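Flandora
Início Projetos Relatórios Contato
Relatório de andamento: comparação de garras para os dois braços
Enviado à Deditix em 7 de julho de 2019

Oi, pessoal! Prometi um relatório curto e sei que o último passou do ponto, então vou direto ao que interessa: a bancada está rodando, as garras estão nos dois braços e já dá para dizer alguma coisa sobre elas (nem tudo bom, aviso logo).

Em junho gastei um tempo enorme com cabo. Parece bobagem, eu sei, mas um laço comprido demais muda o peso que o punho sente e o controlador começa a corrigir o que não devia. Refiz o laço de cima duas vezes e ainda não estou feliz com ele. Depois disso passei para o teste da caixinha, que é o que vocês pediram na última reunião: tampa, bandeja rasa e canetão, com os dois braços trabalhando perto um do outro.
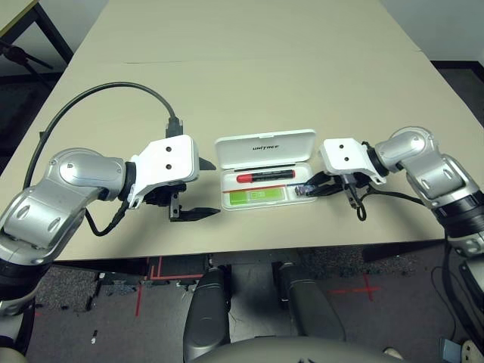 O estojo branco aberto entre as duas garras, com o canetão de tampa vermelha na bandeja

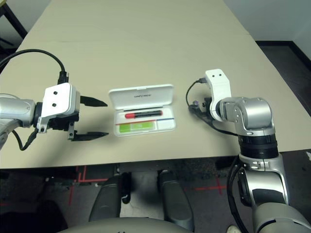 Autor: responsável técnico pela bancada de manipulação, projeto Flandora, unidade de Briltudville

Comparei 3 configurações de dedos: os retos de fábrica, os pretos com o de cima em ponta e o de baixo mais chato, e os mesmos pretos com o controlador da Garside no lugar do nosso. Foram 3251 tentativas gravadas no total, somando tudo, até as que abortei no meio porque o braço direito resolveu parar. Para cada dedo reservei 1000 tentativas só com o canetão, e o resto ficou com a tampa e com os objetos miúdos.

O dedo em ponta é ótimo para entrar na bandeja! Passa ao lado da parede sem empurrar o estojo, coisa que os retos faziam o tempo todo. Em compensação, quando o canetão fica na diagonal, a ponta encosta primeiro e ele rola, aí o dedo chato fecha no vazio. Com o canetão na horizontal o problema quase some. Estou inclinado a testar uma borracha fina na ponta antes de mexer no desenho.

Com o controlador da Garside o fechamento ficou mais macio, e gostei bastante, mas a calibração se perde quando desligo a bancada e preciso refazer tudo de manhã. Já escrevi para o suporte deles e estou esperando resposta.

Sobre dinheiro: dos 1000 euros previstos para peças usei 800, quase tudo em dedos de reposição e conectores. O que sobrou cobre a borracha e mais um jogo de cabos, então por enquanto não peço nada extra.

Falta repetir a série da tampa com os dois braços juntos, que ficou pela metade, e decidir se o controlador novo fica. Se alguém da Deditix quiser passar em Briltudville para ver a bancada funcionando, é só me avisar na véspera, que deixo a calibração pronta.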